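Flerine Handling Group, review meeting, September
Present: B. Trujillo (chair), F. Claeys (minutes), two technicians from Varkow
Apologies: Vanhove

1. Previous minutes
Accepted without change.

2. Jaw slip during packing runs
Claeys reported that the left jaw on hand unit 18 lost position during closing. The logged opening and the measured opening differed by 2 mm at the end of the session. The fault was first noted at run 683. Earlier runs were checked back to 633 and the offset was absent for all 50.
Trujillo asked whether the pads had been changed. Claeys said no. Varkow suspects the pivot screw is backing out under repeated load. Thread locker was not applied at assembly. 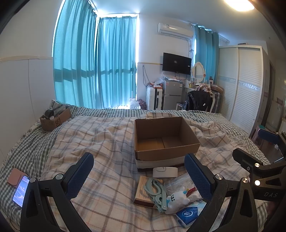
The packing task itself stays as written: mixed household items on a bed, open carton as the target. Soft items and thin rigid items are to be logged separately, as the slip matters more for the thin ones. Varkow objected to adding heavier books until the pivot is fixed. Agreed.

3. Pinch report
One operator had a finger caught between jaw and bracket when the trigger stuck closed. No injury. The release spring was found bent. Spare springs are on order from Tirkell. Units with the old spring are not to be used after 18:00, when no technician is on site.

4. Actions
Varkow: refit both pivot screws with thread locker, recheck opening.
Claeys: mark runs from 683 onward as suspect.
Trujillo: send pinch report to Vanhove.

Meeting closed 11:50.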